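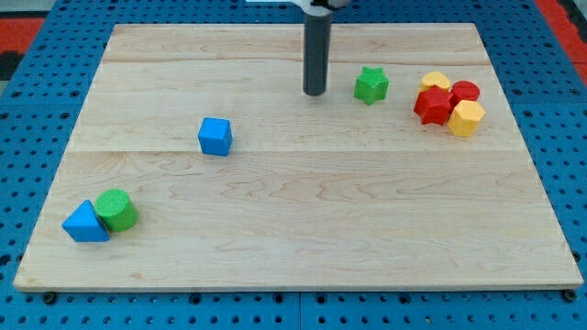 Keeping the Block Cell Alive
Speaker notes, Sollulel workshop, Dec 29, 2024

Slide 1. Wait for the coffee line to sit down. Say who we are: the Triston bench, one arm, one board, a lot of opinions about bolts.

Slide 2. The board. Maple, on the blue pegboard. We went through two cheaper boards first. Point out the black fasteners by the near corners. Somebody always asks why we don't clamp it. Clamps are where the arm likes to go.

Slide 3. Board drift. Tell the Kofler story, short version. The success rate fell to 67 percent and we spent a week blaming the software, which was innocent for once. The board had moved by the width of a pencil line. We tightened it and got 88 back the same afternoon. Pause here. Let the software people enjoy it.

Slide 4. The tip. A plain rod with a rounded end, so the blocks get pushed and never picked up. Swap it every 700 runs, sooner if it starts leaving marks on the maple. Zero the height after each swap. Yes, each one. I skipped it once and there is a groove in board number two to remember me by.

Slide 5. Starting layouts. Go back to the opening photo. Reds and yellows bunched in the far right corner, blue cube off by itself, green cylinder up against the blue triangle near the front. Corners and clusters are hard on the tip, so we check it after a batch of these. If short on time, skip to 7.

Slide 6. Cleaning. Dry cloth on the wood, no spray. We tried spray. The blocks slid beautifully and none of the numbers meant anything until the finish wore off.

Slide 7. The Zorketti checklist. One page, taped to the cabinet. Bolts, tip, height, cloth, in that order. Takes less time than arguing about it.

Questions. If they ask about the price of the arm, look at the clock.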